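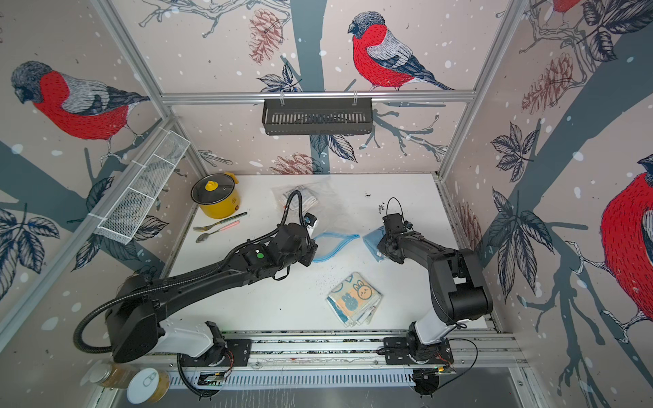 STESTOLLOW, May 2018 - Damari announces the Drekeck packing set, a new set of clear resealable bags for people who must keep clothes, towels and small kitchen things together in little space. The set is made for students, for families in small apartments and for everybody who moves often from one room to another. Many of our customers have only one table, and on this table they cook, eat and also fold the laundry. A folded towel with bunny faces lies there near the fork and the spoon, a patterned cloth is already in its clear bag, and the yellow pot keeps its place in the back corner. For such a table we have made the Drekeck set.

The set contains 20 bags in two sizes. The small size is for socks, handkerchiefs and baby washcloths. The large size takes a folded hand towel, a T-shirt or a thin blanket for a child. All bags are clear, so the owner can find the right cloth without opening every bag. The seal strip is blue in both sizes. In our earlier bags the strip had no color, and customers wrote to us that they could not find the opening in the evening light.

During the preparation of the set we worked together with Isah, the household store in the center of Stestollow. Isah gave the first bags to its regular customers to use at home for 15 days and collected their remarks. Most of the remarks were on the subject of socks.
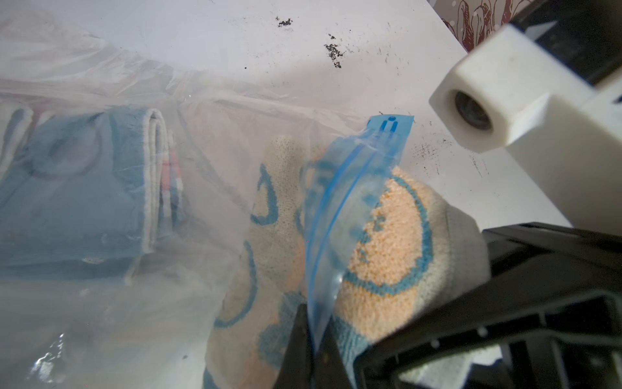 According to Isah, customers do not want to put many pairs in one big bag, they want one pair in one small bag, so that a child can take it in the morning without help. The store also told us that people asked for a bag which stays open by itself while they fill it. We have changed the upper edge of the small size after this remark, and the opening is now a little wider. We have not yet found a good solution for the large size, and we continue to work on it.

The second part of the set is a folding guide, printed on one sheet on both sides. It shows how to fold a towel, a pair of socks and a child's shirt to the size of the bag. The text is short and the drawings are large. We recommend to fold first everything on the table, then to sort it by person, and only then to begin with the bags. Press the air out with the flat hand from the bottom to the seal. With thick towels it is better to close the seal almost to the end, press again, and close the last part after that.

The guide has also a small chapter for the kitchen corner.
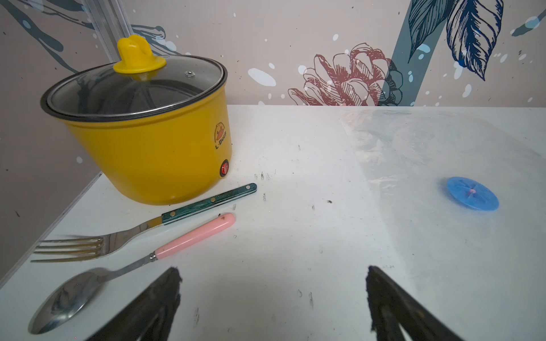
In this chapter we advise to keep together the things which are used together. A person who cooks for one or two needs on most days one pot, a fork, a spoon and a lid or cover, and these can travel in one box. Cutlery goes in a small bag of its own, after it has been washed and dried well. Damari bags are not intended for hot food, and they should not be placed on a warm pot or near a stove.

The bags can be used many times. Wash them by hand in warm water with a little soap, turn them over and let them dry open. Please do not iron them and do not put them in the dryer together with the clothes.

The Drekeck packing set is available now at Isah in Stestollow. Other stores can order it from July, with a delivery time of about 3 weeks. The smallest order for stores is 2 cartons. The folding guide is included in every set and can also be requested separately from Damari without payment.
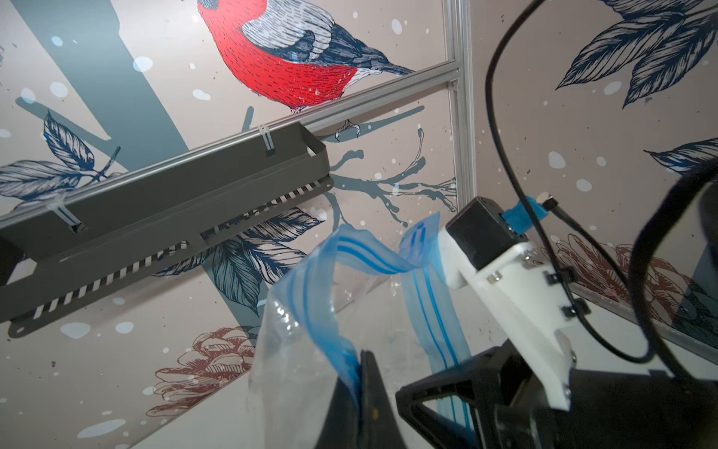 Clear storage bag with blue zipper seal strips.

About Damari
Damari is a small producer of household storage goods in Stestollow. We make bags, boxes and drawer dividers for the home.

Press contact
Damari, Press Office, Stestollow
Samples of both bag sizes are sent to editors on request.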